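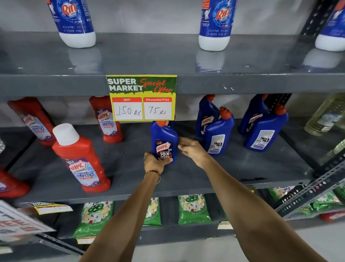
How to Face Up and Price a Cleaning Products Shelf

Home > Small Shop Guides > Shelves and Stock

Cleaning products are heavy and awkwardly shaped, and a bay of them soon looks untidy after a busy morning. The steps below are for one bay of metal shelving in a small supermarket. You will need a damp cloth, a dry cloth, a marker, tape and a few blank price cards.

Before you start

Check the delivery note against what is in the stock room. Bring out only what will fit. Boxes left open in the aisle get in the way of customers and trolleys.

Step 1. Clear one shelf at a time

Take the bottles off and stand them upright in a crate in the same order they came off. Keep toilet cleaner and bathroom cleaner apart, even when they are the same brand. Harpic, for instance, has a dark blue bottle for the toilet cleaner and a red one for the bathroom cleaner, and customers go by the colour before they read anything.

Step 2. Wipe down

Use the damp cloth on the shelf and along the front edge, then the dry one. If a bottle has leaked, put gloves on and take it out of the stock. Never wipe up two different cleaners with the same cloth.

Step 3. Rotate the stock

Older bottles go to the front and new ones go behind. Look for the date or batch code on each bottle.

Step 4. Put the bottles back

Hold each bottle low down on the body and steady it with the other hand. Don't pick it up by the cap. Angled-neck bottles should all point the same way, with the front label square to the aisle. Stand up any bottle that is leaning. If it won't stay upright the row is too tight, so take one out.

Leave a gap of 5 cm between one product and the next. At our Miltmont shop we also leave 2 cm behind the last bottle so that the back row can be lifted out easily.

Step 5. Fix the offer card

A special offer card needs both prices on it, the MRP and the discounted price. Write them in thick black marker. A card reading 150 Rs and 75 Rs is clear from the other side of the aisle.

Tape the card to the front edge of the shelf beam, close to the product it belongs to. Where two products share a shelf, write the product name on the card too. Check that the till has the same price before you walk away.

Step 6. Last look

Stand back in the aisle and look along the row. Pull forward anything that has slipped behind. Check the bay again at midday and before closing.

When the offer ends

Take the card down the same evening and peel off all the tape. Old tape collects dust and the next card won't stick over it.

Page last updated Sat 25 July

More in this section: Labelling the stock room | Setting out a soap display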